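洗碗这件事,少信一点偏方

网上的厨房窍门,我大概每个月要被转发一轮。小苏打加白醋、土豆皮擦茶渍、盘子之间垫厨房纸,说得都像祖传秘方。我家厨房不大,水槽更小,试这些东西试了好几年,留下来的没几条。下面按我自己的经验写,信不信由你,反正我也不太信别人的。

一、小苏打加白醋

先说最红的这一个。往脏盘子上撒小苏打,再浇醋,哗啦冒一堆泡,看着很解气。可是小苏打是碱,醋是酸,两样倒在一起互相中和,剩下的基本是带点盐的水。冒泡那几秒也许能把松动的渣子顶起来,油还是油。

要用就分开用。水垢用醋,泡一会儿再擦;杯子里的茶渍用小苏打,蘸一点水调成糊,拿软布慢慢蹭。油腻的盘子,老老实实用洗洁精和热水。我见过有人为了“天然”,一个月倒掉两大瓶白醋,算下来比洗洁精贵得多,盘子摸着还是滑的。

还有一条得认真讲:醋不要和含氯漂白剂混用,会放出有刺激性的气体。这一条我不怀疑。

二、先冲还是先泡

有人说吃完马上泡,有人说泡水滋生细菌。要看沾的是什么。米饭、面糊、蛋液,趁没干的时候用凉水泡,热水一烫反而粘得更牢,尤其是蛋液。油汤则相反,先用纸擦一遍再上热水,省水也省得堵下水道。

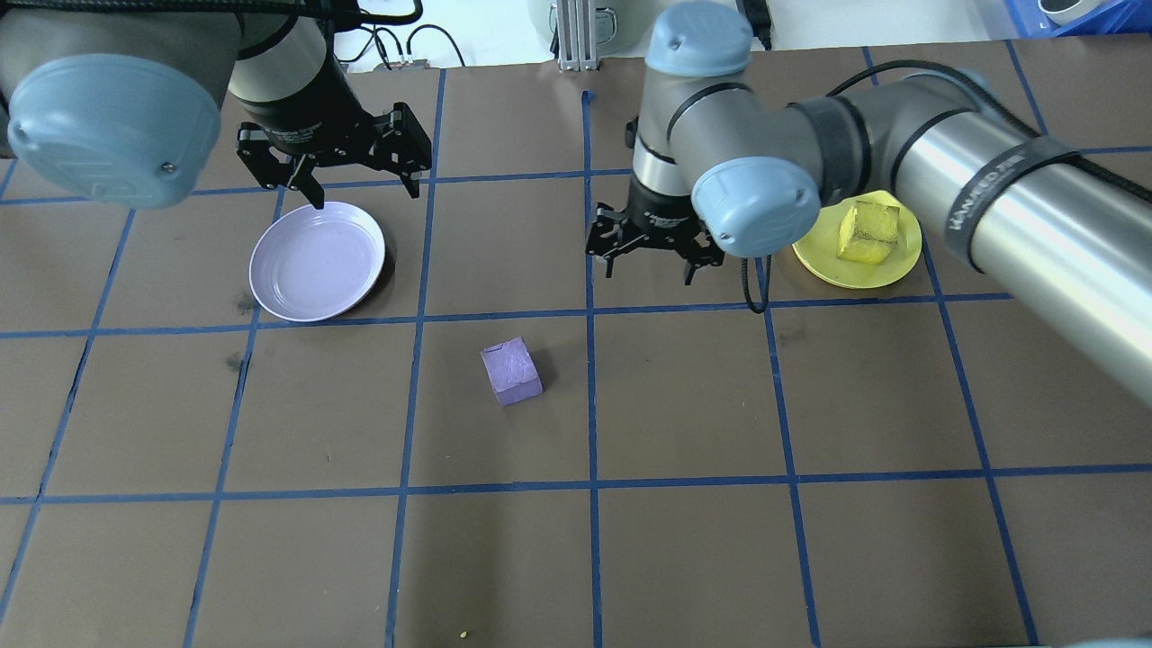 泡过夜我是不赞成的。夏天一盆碗放到早上,那股味道自己闻闻就知道了。泡二十分钟还不掉的东西,再泡八个小时也掉不了多少,该刮还得刮。刮的时候用硅胶铲或者旧银行卡,别用钢丝球,尤其是带釉的浅色盘子,刮出来的灰印子往往是金属蹭上去的,看着像裂纹,让人白担心一场。这种灰印可以用小苏打糊慢慢擦淡,擦不掉就算了,不影响盛菜。

三、按颜色分工,有没有用

流传很广的一个说法:生食用一种颜色的盘子,熟食用另一种,孩子再用一种。听着很科学。我照做过一阵,结果是每种颜色都不够用,洗碗的次数反倒多了。

真正有用的只有一条:装过生肉生鱼的盘子,没洗之前不装别的。这跟颜色没有关系。如果家里人多,谁都可能顺手抓一个盘子,那固定一种颜色给生肉用倒也说得过去,前提是全家都记得住。我家记不住。

至于“浅色盘子显得菜多,吃得就少”这类话,我看看就算。盛多少菜,还是看饿不饿。

四、买盘子之前

套装是我最怀疑的东西。Brimbridge 有一套餐具标价 700,件数写得很漂亮,拆开一数,大半是小碟子和用不上的汤勺。我最后买的是 Genholm 的单只浅盘,几只加起来 118,天天用的就是它们。

挑的时候我看三样,别的不管:

1. 翻过来看底圈。底圈粗糙的,叠起来会刮下面那只的釉面。用手指抹一圈,拉手的就放回去。
2. 看盘沿。有一点立起来的边,端汤汁多的菜不容易洒。完全平的那种好看归好看,端一次红烧汁就后悔了。
3. 带一把尺子,或者先在家量好柜子。我吃过这个亏,盘子买回来,柜门差一个指头关不上。

能不能进微波炉,看底部的标记,没有标记又带金边银边的,一律当不能处理。网上说金边“热一小会儿没事”,这话谁说的谁去热。

五、桌面上铺什么

好看的餐垫我买过不少,Ovia 的一块亚麻垫最贵,沾了一次酱油就再没洗干净过。后来做面食、拌馅、给孩子做手工,干脆铺一层便宜的纸或者旧桌布,脏了就换。

铺纸有几个小地方要留意。纸要比桌面大一点,多出来的折到桌下面再粘。胶带别用封箱的那种透明胶,撕的时候连漆带走;用美纹纸一类低粘的,当天撕掉,别留到下个星期。铺好以后用手掌从中间往外抹平,鼓起来的地方最容易把杯子绊倒。

热锅不要直接放在纸上。垫一块厚木板或者锅垫,隔热垫太薄的也不行,我有一张桌子上至今留着一个白圈。有人说白圈抹蛋黄酱能消,我试了,第二天厨房一股酸味,圈还在。用吹风机低温吹倒是淡了一些,也可能是我看习惯了。
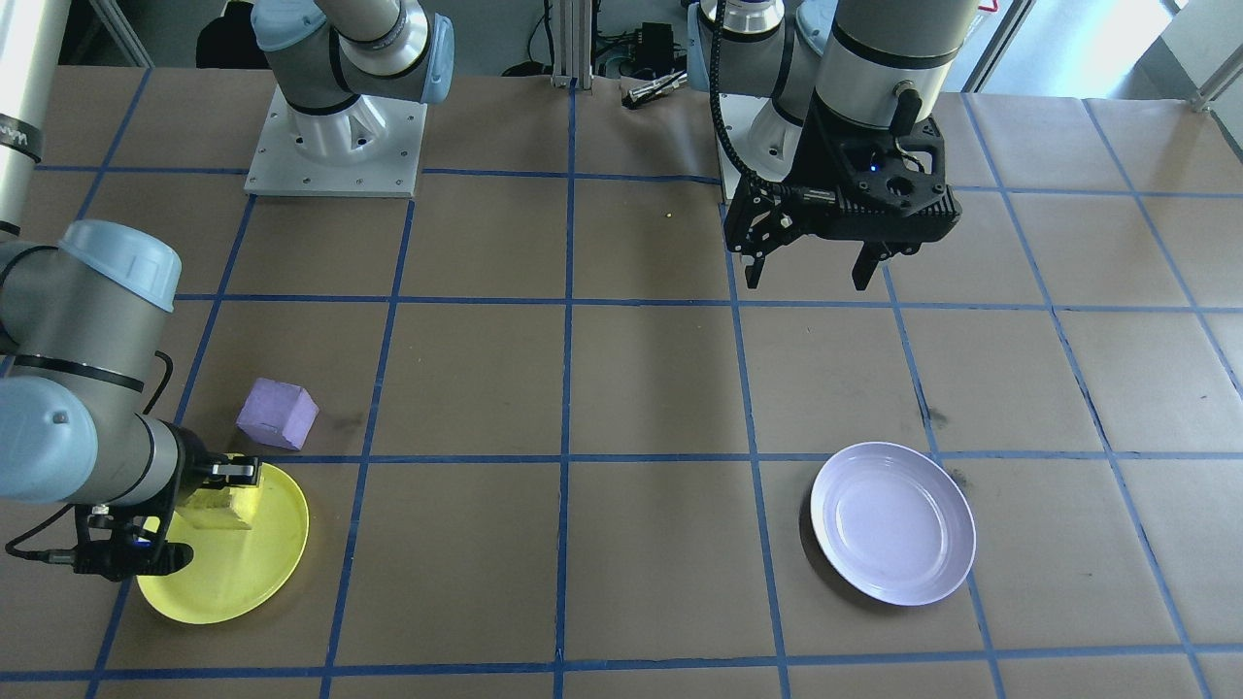 六、收进柜子

叠盘子垫纸这一条,我从前嘲笑过,现在改口一半。天天用的盘子不用垫,拿进拿出,纸早掉了。一年用两三回的,比如过年才拿出来的大盘,垫一张厨房纸值得,主要是防底圈磨釉。

叠多高合适?网上有说六只的,有说十只的,都不讲理由。我叠到 9 只时,抽最下面那只已经要两只手了,后来就分成两摞。重的、大的放下层柜子,别放头顶上,这跟美观无关,跟脚趾头有关。

竖着放的盘架,抽屉够深可以试试。Wuisan 那款可调的我用了大半年,调节的旋钮松过两次,拧紧了接着用。挂墙的展示架我不推荐给做饭多的人家,油烟一个月就把盘子糊上一层,拿下来还得先洗。

没干透的盘子不要急着叠。擦碗布如果本身是潮的,擦了等于没擦,不如立在沥水架上晾着。沥水架底下的托盘倒要勤倒勤洗,那里面的水垢和黏膜,比盘子上的难对付。每周一次,拿醋泡,这回可以用醋。

七、几样我不再买的

带香味的洗碗海绵,香味一散,剩下的味道更难闻。声称能用一年的抹布,三个月就硬了。号称洗 3,000 次不掉色的彩盘,包装上也没写是怎么洗的,我那只放进洗碗机,过完冬天花边就淡了。

海绵还是买最普通的,用到发软发黏就换,不要心疼。至于把湿海绵放进微波炉加热杀菌的办法,有人说好用,有人把海绵烧着了。一块海绵没几个钱,换新的省事。

联系我们:页面底部留言栏 | 版权所有,未经许可请勿转载 | 返回顶部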